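Washing machine died, is a separate spin dryer worth it?
Home & Laundry > Appliances
Started August 2019

leent
Our old machine packed in and the flat only has space for something small. Looking at the Duvaro compact, £549, or the Ruvel at £499 with a slower spin (1,000 I think?). There's no outside space so everything dries on an airer in the hall. Last February we had black spots on the wall behind it, really don't want that again.
Someone at work says get the cheaper one and buy a spin dryer on the side. Anyone done this? Mostly cotton shirts, tea towels, bedding.
Leen Tannous

pegbag
Yes. Done it for years. Spin dryer gets a shocking amount of water out even after the machine has finished. Shirts dry overnight instead of two days. Noisy though, and you have to stand there with a bowl under the spout.

marlhill_dave
Disagree. Another thing to store in a small flat and you'll use it for a month then it goes in the cupboard. Spend the extra on the Duvaro and open a window.

pegbag
Open a window in February, lovely.

marlhill_dave
Ten mins. Works fine. My nan did it.

thoaq
Bit of both from me. Had a spin dryer, gave it away, went back to the airer but changed how I hang things. Most people put stuff up in a lump straight from the drum and then wonder why the middle is damp. Whites especially, the thin cotton ones, they come out in a knot.

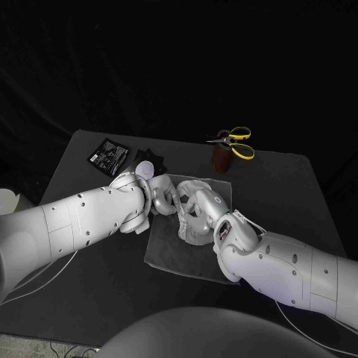
Shake each one hard, twice, then pull the hems straight before it goes up. Leave a gap of one rail between things. Sounds fussy, takes five minutes. Also dont put the airer against an outside wall, that's where your black spots came from.
Thoa Quan

leent
It was against an outside wall. Oh dear. Only other place is the bedroom.

dunlinn
Not the bedroom! Got a dehumidifer for under £200 and it changed everything, runs in the hall with the door shut. Costs less than a tumble dryer to run, in our house anyway. I'd put the money there before any spin dryer.

marlhill_dave
So now it's a washer AND a dehumidifier. Where does it end

dunlinn
Ends with dry pants Dave

rookwith
Going back to the actual question – the spin speed does matter but less than people make out. Had a Nishimura with a silly fast spin, creased everything so badly I turned it down. Cotton shirts at top speed is asking for an hour at the ironing board. I'd go Ruvel and not lose sleep.
Is the shop in Cloststead still doing ex-display? Worth a ring.

pegbag
They do but check the door seal, mine had a split in it.

thoaq
Agree on the lower spin for shirts. Full whack for towels and bedding, they don't care. OP this is my order of doing things if it helps, copied from a note on the fridge:

1. Shirts and anything thin on the lower spin, out as soon as it stops. Half an hour sat in the drum and the creases set.
2. Small things folded while a tiny bit damp, flat on a table, smooth with your hand from the middle out. Tea towels and napkins never see the iron in my house.
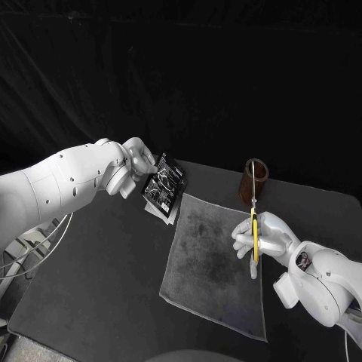
3. Bedding last, over two doors if you have them, turned round after tea.
4. Airer in the middle of the room, door shut, window open a crack for the first hour.

marlhill_dave
So open a window. Thank you

pegbag
A crack Dave. A crack.

leent
Thanks all. Think I'm going Ruvel plus dehumidifier, and the airer moves tonight. Will ring Cloststead about ex-display first. Does anyone know if they take the old one away or is that extra?

rookwith
Extra when I did it, but that was a while back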